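Martes, 7 de agosto de 2018

Pinza de mano n.º 6, la de siempre. Ayer Modupe me dejó una nota pegada al banco: se le resbalaban las piezas lisas y cada vez tenía que apretar más el gatillo. Así que hoy, antes de tocar nada del software (¡que ya nos conocemos!), me he puesto con las almohadillas.

Lo primero, mirar la vista de la cámara con los dedos abiertos sobre la mesa clara. Con fondo oscuro las almohadillas negras no se distinguen de nada y acabas dando por bueno cualquier cosa. 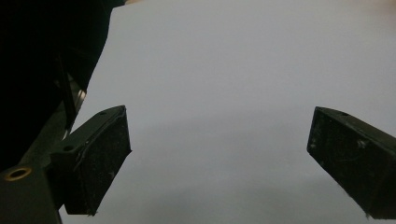
Dedos abiertos y sin pieza, antes de limpiar. Motas claras en las dos almohadillas.

Lo que saco en limpio: polvo y pelusilla en las dos caras, y la punta inferior del dedo izquierdo algo deshilachada. El derecho tiene arañazos pequeños y el borde de abajo un poco gastado. Nada dramático, pero con esa capa de polvo no me extraña que patine.

He pasado cinta adhesiva primero, luego paño sin pelo con alcohol, y a secar mientras me tomaba un café. Nada de aire comprimido, por favor - la última vez la pelusa acabó dentro del mecanismo y Melina se pasó media tarde desmontando.

Después, ensayo de tracción con la probeta de Plostalberg: 1041 gramos antes de limpiar, 1131 después. Mejora, aunque esperaba más. Creo que el izquierdo pide almohadilla nueva y he apartado un juego del cajón de Jukus. Las actuales llevan puestas desde abril, tampoco es para quejarse.

Pendiente: cambiar el par completo (no solo uno, que luego cierra torcido), repasar los tornillos de los dedos y rehacer el cero de apertura. Yoshinori, si coges la 6 antes que yo, apúntalo en la hoja 67.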